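Ticket 1717 - Page de dons du tournoi solidaire Castgate
Statut : rouvert
Priorité : 2

Le compteur Tindport affiche toujours 501 euros alors que l'export Wedell en donne 1 717. Le support répond « cache du navigateur ». J'ai du mal à y croire : même écart sur deux postes et un téléphone, cache vidé.

19 h : synchro Karabulut relancée à la main. Aucun changement - et aucune erreur au journal, ce qui ne me rassure pas.

Hypothèse : les dons par équipe ne remontent pas. À confirmer par Tindport, avec autre chose qu'une réponse type.
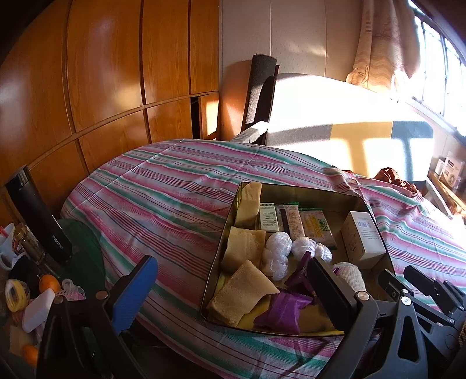
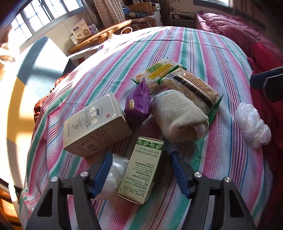 Lots en vrac sur tissu rayé.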